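Workshop notebook, January, started about 7:40 in the morning with coffee

Right, the harmonium. I said I'd write this up properly and then didn't, so some of it is from memory and some is from the back of a parts bag I scribbled on.

The instrument is a Hájek, the small folding kind with a suitcase lid, and it belongs to Farzana Ghauri's aunt. It came in with three complaints on the ticket: wheezes, one note that never stops, and "smells like a shed". Fair enough on all counts! I had the lid off before I'd even finished reading and the smell is the old hide glue, plus whatever the mice were up to in the bellows at some point. No live mice. One very flat nest made of hymn book.

The note that never stops is the G above middle C. I was sure it would be a broken pallet spring and I was wrong. The spring is fine, good tension, bit of surface rust. The pallet leather had gone hard and curled up along one long edge, so the thing was sitting on its hole like a hat that doesn't fit. I've peeled it off and put new leather on with the felt underneath, and while I was in there I looked at its neighbours and they're all heading the same way. So the whole row is getting done. I rang Farzana and she said go ahead, her aunt would sooner wait than have it back twice.

Leather: I used the last of the Skirkent stuff for the first few and then opened the new roll, and the new roll is thicker. Not by a lot, but you can feel it between finger and thumb, and when I tried one the key sat a hair higher than the ones beside it. If you're working on this after me, please don't mix them. I've taken the thin ones back off (grumbling) and I'm doing the lot from the new roll so the keys come up level.

Bellows next. I did the torch-in-the-bellows trick with the lights off and it looked like a planetarium in there. Pinholes all along the folds on the bass end, and one proper split at the corner gusset that I could get a fingernail into. I timed how long it held air with everything shut: 11 seconds from full to flat. Zdislava reckons a healthy one this size should hold for a good deal longer than that and I believe her, she's had more of these apart than I've had hot dinners.
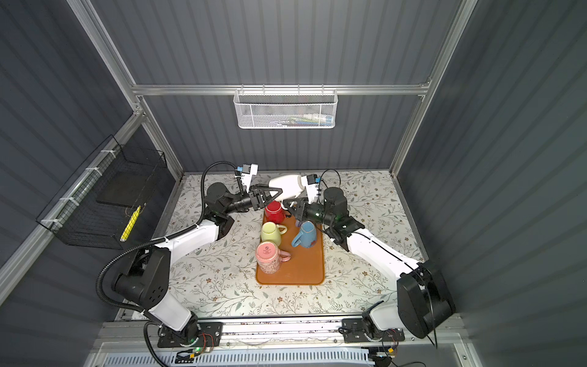

So the question was patch or re-cover, and I went back and forth on it most of the afternoon. Patching is quick and cheap, and it keeps the original cloth, which is a lovely faded maroon and still sound in the middle of the panels. Re-covering means soaking the whole lot off and cutting new hinges, and I've only done that once on my own, on the Wandembridge chapel organ's little feeder bellows, and the corners came out lumpy. Zdislava Ďurica had a look over my shoulder, poked the split and said "the folds are finished, mate, you'll be chasing holes till you retire". So it's new cloth on the folds and the old panels stay. A compromise, but I like it.

Hot glue pot notes, for me mostly: I had it too hot again. It went stringy and smelled like burnt toast and I had to chuck the batch. Second batch I soaked overnight, brought it up slowly and left the lid on, and it was beautiful, like runny honey. Don't thin it with water straight from the tap, warm it first. I've written this down at least twice before in this very book, I found it when I was flicking back.

Reeds. I pulled the bass set and gave them a dry brush, nothing else. There's green on a few of the brass frames and I'm leaving it alone unless it's touching a tongue. One reed in the tenor was buzzing on its slot, and it turned out to be a fibre of the old felt, so that was the nicest repair of the week: tweezers, done. Pitch is another matter. The A is sitting well flat of 440 and the rest are flat with it, fairly evenly, and I don't think we should drag the whole thing up. It plays on its own at home, with singing. I'll even out the few that stick out and let the rest be. Farzana is going to check nobody's planning to play it with a keyboard or anything.

Screws: the originals are slotted, odd thread, and two had snapped off flush in the pan. Drilled one out clean. The other one wandered and I've plugged the hole with a bit of beech and redrilled it, colour's a decent match once it's oiled. I've put all the good screws in the muffin tin in order, front row left to right, so PLEASE don't move the muffin tin.

Also the Trulier cloth order. I'd put in for the rubberised cotton and what came was the heavier grade, which won't fold tight enough on an instrument this small. I rang, they were very nice about it, the right one's on its way. The invoice says $124 and I was quoted less than that, so I need to dig out the email before we pay it.

Still to do: finish the pallets, cut the hinge strips (grain running the long way this time), sort the back flap catch, air the case out with the lid open somewhere dry. I tried bicarb in a sock for the smell and it's helped a bit. Zdislava swears by ground coffee but I'm not wasting coffee on it yet.

Oh, and there's a pencilled number inside the lid, 328, with what might be initials after it. I've left it be and didn't sand anywhere near it. I'll ask Farzana if her aunt knows what it is when she comes by for the screws she wants to see.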